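『Pladbridge』三部作の再読、二巻まで終わったので感想を順番に書いておく。結末に触れるので未読の人は注意。

1
一巻は短編五つをつないだ形で、主人公が章ごとに入れ替わる。運河都市Pladbridgeの水門が閉じてから開くまでの話だが、人物の掘り下げはほぼない。会話と交渉だけで進む。
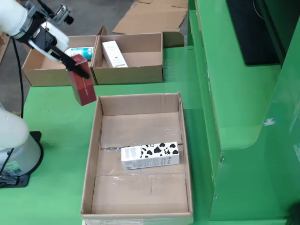 昔読んだときは三章の関税交渉が退屈だった。今回はここが一番よかった。相手の港Porkcombeが何を隠しているのか、帳簿の数字だけで読者に分からせる書き方になっている。

2
二巻で急に長編になる。文庫で500ページ。一巻は242ページだったので倍以上ある。視点はほぼ一人に固定され、脇役も最後まで付き合ってくれる。読みやすさは二巻のほうが上。

ただ、中盤の船旅は長い。97ページ目で出港して、次の港に着くころには出港の理由を忘れかけていた。水曜の夜に読み始めて、船旅のところで一度止まった。

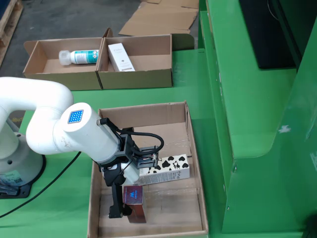

二巻から読んでも分かる?
筋は追える。冒頭に一巻のあらすじが入っているし、前の登場人物は名前しか出てこない。ただ終盤で水門の話が戻ってくるので、一巻の一章と五章だけは先に読んでおいたほうがいい。

翻訳は一巻と二巻で訳者が違う。「評議会」が二巻では「参事会」になっている。最初は別の組織だと思って読んでいた。訳注がほしかった。
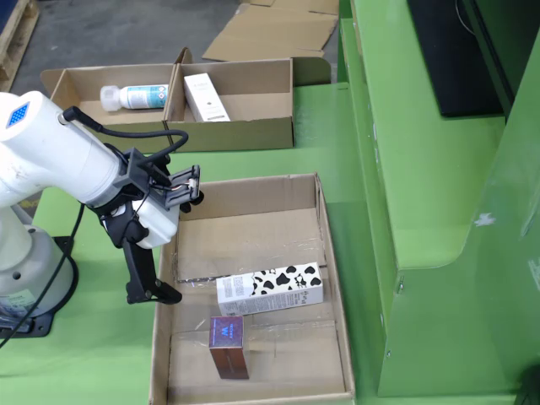

3
三巻はまだ途中。舞台が内陸のBrorkbridgeに移り、運河がほとんど出てこない。一巻の設定が好きだった人には評判がよくないらしいが、今のところ自分は嫌いではない。水のない土地で水門の技師が何をするのか、という話になっている。

気になるのは説明の多さ。一巻なら会話の一行で済ませたことを、三巻は半ページかけて地の文で書く。作者の文体が変わったのか、訳者の癖なのかは原書を見ないと判断できない。 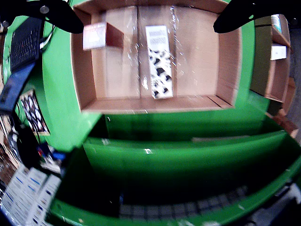
再読メモ、三巻の途中まで

残りは2月中に読み終える予定。読んだらこの下に続ける。短編集のほうは未訳が多いので今回は入れない。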